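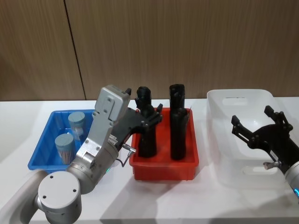 Catering > Table Supplies > Picks and Skewers > Kartha Cocktail Picks

2019-04-19, by Lilian Mfaume

The Kartha is a birch toothpick with a point at both ends, sold in a tub of 300. We have carried it for six years, and in that time it has not been improved, relaunched or given an app. It holds an olive. It will also hold a cube of cheddar, a folded slice of salami and the corner of a club sandwich, though for anything taller than that you want the Nalura skewer further down.

Each pick is 2 5/8 inches long and polished, so it won't leave a splinter in a guest's lip or your insurance paperwork. Both points are cut to the same taper. Our last supplier made one sharp end and one end that was more of a suggestion, and we sold plenty of those before a wedding caterer mailed us a bag of the blunt ones with a note I still keep in my desk.

The tub has a twist lid with a pour hole. Turn it to the small opening for one or two picks, or to the large one if you are filling a shot glass on the bar. Please don't leave it on the large one and hand it to a child. They go everywhere, and they go under the refrigerator first.

Sizes and packs

Kartha Standard, single tub, 300 picks
Kartha Standard, case of 6 tubs
Kartha Standard, wrapped in paper, box of 112
Nalura Skewer, 6 inches, bamboo, bag of 112

The wrapped box costs more per pick, and yes, you are paying for paper. Some county health departments want individually wrapped picks at a self-serve counter, and some have never thought about it. Call yours before you order a pallet.

Which one do I need?

For a deli counter, the single tub by the register and a case in the back. For passed trays, the standard pick again, and plan on two per guest per item. People take one, put it down, forget it's theirs and take another. For sliders, the Nalura. A standard pick in a slider disappears into the bun, and then somebody finds it.

We also get asked about frills. We don't stock the ones with colored cellophane on top. Walid Bataineh, who does our buying, has strong feelings about cellophane and has offered to explain them to any customer who phones. A few have taken him up on it. If you need frills, Steso makes a decent one and we don't mind you going there.

Storage

Keep the tub closed and away from the dishwasher. Birch drinks up steam, and a damp pick bends just when you've lined it up with the pickle. Don't store them beside onions either. We found that out in October, and so did a martini.

The picks are not meant for grilling, for testing whether a cake is done in a very hot oven with your sleeve rolled down, or for resetting a router, although the Kartha does fit the little hole on ours.

Shipping and returns

Orders go out by Verkeo ground in two business days. Unopened tubs can come back for a full refund. Opened tubs can't — I'm sure yours are perfectly clean, but the next customer hasn't met you.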